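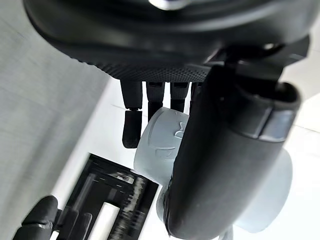
A pale blue-grey cup held between fingers and thumb.

Search this site Enter search term Go

Garnville extends returnable cup program to Flores Street

The returnable cup program in Garnville will add Flores Street to its service area in June. The program is run by Flelow, which supplies the cups, collects them from drop-off points and washes them at the Plaswood building. Until now it has covered the bus station and the library cafe only.

Flelow will put another 500 cups into circulation for the extension. They are the same size as the existing stock and fit the same racks, so participating cafes do not need new shelving. Lids remain a separate item and are not part of the deposit.

A customer who buys a drink in a returnable cup pays a deposit of 60 cents. The deposit is refunded at any participating counter, whether or not the drink was bought there. Cups left in the unattended drop-off bins do not earn a refund. Flelow said it looked at refund machines for the bins and decided against them on cost.

Three drop-off points will serve the street – one at each end and one beside the post office entrance. Bins will be emptied before the cafes open and again in the late afternoon. During the winter the afternoon collection may be dropped if the bins are less than half full.

Washing procedure

Returned cups are emptied, sorted and loaded upside down in open racks. The wash line at Plaswood holds 104 cups per load. After the final rinse, the racks stand on a drying shelf until no water is left in the ring at the base of the cup. Stacking too early was the main cause of rejected cups in the first months of the program, and the drying shelf has been lengthened as a result.

Each cup is checked by hand before it is packed. The checker runs a finger along the rim to find chips, looks at the inside under a lamp and turns the cup over to check the base. Cups with a damaged rim are taken out of service. Cups with surface marks on the outside stay in use, provided the inside is clean.

Notes for cafes

Cafes on Flores Street that want to take part must apply to Flelow before the end of May. Clean cups are delivered in covered crates and should be kept covered until they are needed. Used cups go back in the same crates, without lids, spoons or napkins. Staff are asked to pick cups up by the side and keep fingers off the inside and the rim.

Cafes may continue to offer paper cups. The program does not require a price difference between the two, although one cafe at the bus station charges extra for paper.

Customers who bring their own cup are not affected. Cups from other programs cannot be accepted – they do not fit the racks and will be set aside for pickup at Plaswood.

The extension will be reviewed after the first season. Flelow intends to report how many cups come back and how many are withdrawn with damage. A further extension to the sports ground has been discussed, but no start date has been set.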